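Stulovbridge Shared Workshop
Build Course in Home Automation, Handout 4
Two-Arm Picker: Hands, Wrist Cameras and the Crate Task
Notes: Melina Lazaridis. Bench sessions: Charalambos Xenos.

Read before the January session. Handout 3 covered the shoulder and elbow wiring and is assumed. Bring your own cable ties and a hex key set. The workshop set is missing two sizes.

4.1 Where the build stands

Both arms are mounted and homed. The hands are fitted and respond to open and close commands from the Clovano controller board. Torque limits are still the ones we set on the bench with no load, and they will change in this session.

The task for the rest of the course is moving bunches of artificial grapes between tilted crates. It was chosen over the block task used last year for its awkward geometry. A bunch has no flat faces, its outline changes when it is lifted, and it can be gripped by the body or by the stem end with very different results. Artificial fruit also keeps between sessions.

4.2 The stand

The stand holds three slatted pine crates, one above another, on a black metal frame. Each crate is tilted, so the height of the work surface depends on where in the crate the hand is. Do not enter one fixed height per crate in the task file. Enter the corner points and let the planner fit a plane.

Teach the corner points in this order: near left, near right, far right, far left. The planner takes the direction of the surface normal from the order. If the points are taught the other way round, the approach vector is inverted and the arm will try to come up through the slats. The software stop catches this, but the fault has to be cleared by hand.
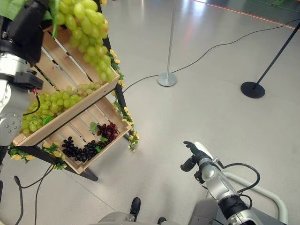
Reach is limited at two places. For the top crate the elbow is close to straight, and small wrist corrections produce large joint speeds. For the lowest crate the forearm has to pass in front of the crate above it. Use the supplied via point for the lowest crate until you have run the path at reduced speed and watched the clearance yourself.

Position the base before teaching anything. If the stand or the base is moved afterward, all corner points are void. Mark both positions on the floor with tape.

4.3 Cable routing

Most stoppages in the previous course came from cables, so this section is longer than it looks like it should be.

a) Leave a service loop at each wrist. With the wrist turned to its limit in both directions, the loop must not go tight and must not be able to hook over a crate edge.
b) Fix the loop on the forearm side only. A tie on the hand side moves the strain to the connector.
c) Keep camera and motor cables in separate runs along the forearm. Where they have to cross, cross them at a right angle.
d) Floor cables go behind the base. Check them again after anyone has walked through.

After routing, run the wrist sweep (menu 3, item 2) and log any dropped packets. A clean sweep shows none. If packets drop at one particular wrist angle, suspect the connector. If they drop at random, suspect the hub.

4.4 Wrist camera

The wrist camera looks down past the hand toward the work surface. With this mounting the hand takes up a large part of the view at all times, and the thumb is the part that causes trouble. It crosses the region where the target will be during the last stage of the approach. Two consequences follow.

First, the detector must be given a mask. Record the hand fully open, half closed and fully closed against a plain background, and combine the three outlines. Use the combined mask for detection and the single outline for grasp checking. Students regularly swap these. The symptom is a detector that reports a steady target at the thumb tip wherever the arm goes.

Second, the final part of the approach is made on the stored position. The detector updates the target until the mask covers more than half of it, and from then on the last good position is used. Anything that shifts the bunch after that point goes unseen by the controller.

Set focus by hand and lock it with a drop of lacquer. Focus on the fingertips. The crate surface will be soft at normal approach height, and the detector tolerates this well enough for a target as large as a bunch.

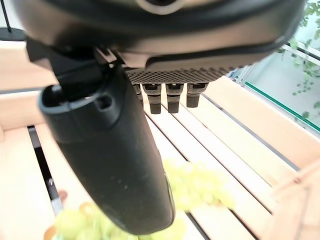

Exposure needs a fixed value as well. Pale wood under the workshop lights pushes automatic exposure up and down as the hand moves, and light green fruit on pale slats has little contrast to begin with. Start at 800 in the exposure field. If the slats lose their grain entirely, lower the value in small steps and repeat the detection test. Dark fruit needs a separate profile. Do not try to find one value for both.

4.5 Closing the hand

The Zervas driver takes a closing current limit in milliamps. Begin at 300. Close on a bunch resting in the crate, lift slowly and hold. If the bunch slides, raise the limit by 12 and repeat. Note the first value that holds, then the first value at which a berry comes off the stem. The working limit goes midway between the two.

Thumb timing matters more than the limit. The thumb should touch last. If it leads, it rolls the bunch away from the fingers, and on a tilted crate the bunch keeps going. The delay is set per hand in hand.cfg.

The driver log stops at 3,000 lines and does not warn you. Save and clear it between runs.

4.6 To hand in

Corner points for all three crates, the sweep log, both camera masks, and the current values from 4.5 with the bunch used for each. Put the files in the Iscombe folder under your bench number. Plots are optional. Handwritten values are accepted if the units are given.

Next handout: passing a bunch from one hand to the other.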